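Inside the Big Workstation: A Small Gallery

People keep telling me that old workstation towers are the bargain of the decade. Noelia Vidal told me so, and so did two listings on the Mavmont classifieds page, both written by someone with a stake in the matter. I have my doubts. A heavy case full of clever plastic parts is still a heavy case full of plastic parts, and "tool-free" is a phrase I've learned to read slowly. So this page goes past the outside, which tells you nothing, and looks at what the maker put under the panel.

Click through at your own pace. Captions are mine, and so are the grudges.

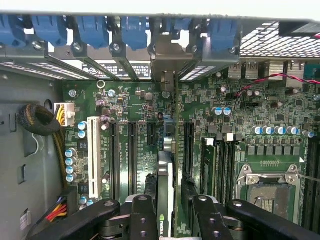 Are blue parts inside a case always the ones you're meant to touch?

Mostly, on machines from the big makers, where a bright color tends to mark the latches and tabs you can work by hand. Treat it as a hint and check the service manual before you pull on anything.

Expansion slots are where my faith in "tool-free" runs out. Half the machines I've opened with plastic slot latches had ordinary screws in there as well, put in by the factory or by some later owner who trusted plastic about as much as I do. Ramiro Lozano swears by the latches on his Alliser tower and says he has never snapped one. He has also opened it, by his own account, twice. I keep a screwdriver on the bench and I don't feel bad about it.

The graphics card is the other thing sellers like to talk up. A logo on the side tells you who designed the chip and very little else. Ask for the exact model, then ask what it was doing for the last few years. If the answer is "light office work," ask again.
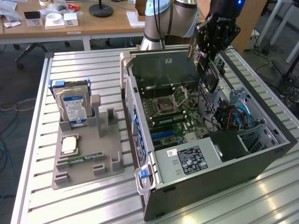

Used listings love the word "complete," and I've stopped believing it. I paid 193 dollars for a "complete" Wurnico tower in October and spent another 30 on the bits that turned out to be missing. Memory and processors get pulled and sold separately all the time, so look at the board before you look at the price. An empty CPU socket with its lever up, like the one on this green board, is easy enough to spot once the side panel is off, and a seller who won't take the panel off has told you something. The hard drive standing over on the left has blue rails clamped to its sides, and those rails are just the sort of thing that goes missing – cheap to make, annoying to find, and priced accordingly by the three people who have them.

Would I buy one of these? For 100 dollars, with the rails, maybe. For 300, no, and Noelia can stop sending me links.

Posted 2 June 2022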